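Chapter 7
Containers and Portions

Learning objectives
After reading this chapter you should be able to:
– explain the difference between a portion and a serving
– read the serving line on a food or drink label
– describe how the size of a plate or bottle affects how much people take
– plan a simple portion record for a kitchen or household

Key terms: portion, serving, fill line, plate waste, well, rim

Opening case: the lunch room at Sandura

Larysa Pasichnyk took over the staff lunch room at Sandura in June. The room served 50 people on most working days, and the food budget had been overspent for several months. The menu had not changed and neither had the prices charged by the supplier, Encombe. The number of people eating was steady.

Pasichnyk asked her assistant, Sherif Erraji, to weigh the food scraped off the plates at the end of each lunch. In the first week the scrapings were mostly rice and cooked vegetables. Very little meat came back. Erraji also noticed that people who arrived early filled their plates to the rim, while those who came late took what was left and finished it.

The old plates had been replaced in the spring with a larger design. The kitchen staff had kept the same serving spoons, but they now gave an extra half spoon to each person so that the plate would look full. Pasichnyk went back to a level spoon for rice and put a note of the amount on the wall behind the counter. Drinks were handled separately, because they were sold by the bottle and the amounts were already known.
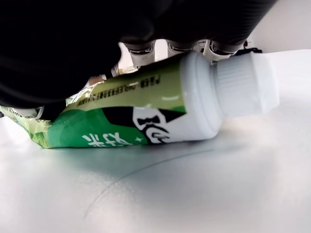 The case shows something that comes up often in food service. The people serving had not decided to give more food. They were working by eye, and the eye compares the food with whatever is holding it. For this reason a kitchen that wants steady costs needs a fixed measure – a scoop, a ladle, a scale – and a written amount to go with it.

We will return to the Sandura lunch room in Section 7.4, where you will use Erraji's records to work out plate waste per person.

7.1 Portion and serving

The two words are used loosely in everyday speech, but in this book they have separate meanings. A portion is the amount of food or drink a person takes or is given at one time. A serving is a fixed amount used for comparison, such as the amount printed on a label. A person may eat a portion equal to one serving, or half a serving, or three.

Suppose a bag of dry noodles lists a serving of 50 grams. If a cook boils 100 grams for one person, the portion is two servings, and every figure on the label has to be doubled. Mistakes of this kind are common with foods that are sold in large bags and measured at home. They are less common with single-use packs, though even a small bottle may hold more than one serving.

Vasanthi Pinto, who trains kitchen staff at Clastis, asks her students to pour out what they think is 30 grams of breakfast cereal and then weigh it. Most pour too much on the first try. She has them repeat the exercise with a narrow bowl and a wide one. You can do the same at home with a kitchen scale, and Activity 7A at the end of this section gives the steps.

7.2 The parts of a plate

A dinner plate has two parts that matter for portions. The well is the lower area in the center, where the food sits. The rim is the border around it. Two plates may measure the same from edge to edge and still hold different amounts, depending on how much of that width is taken up by the rim. When you compare plates, measure the well as well as the full width and write down both numbers.

Depth matters too. Soups, stews and dishes with a sauce are limited by the depth of the well, while dry foods can be piled above it. A measured scoop is useful for both kinds of food, provided that the server levels it off each time.
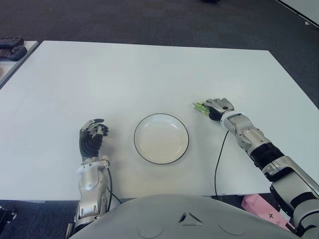

Activity 7A: Pour and weigh

You will need a kitchen scale, one narrow bowl, one wide bowl and a box of dry cereal.

1. Set the scale to zero with the narrow bowl on it, then take the bowl off.
2. Pour in the amount you think weighs 30 grams.
3. Weigh the bowl and write down the result.
4. Empty the bowl and repeat steps 1 to 3 with the wide bowl.
5. Compare your two results with those of a classmate.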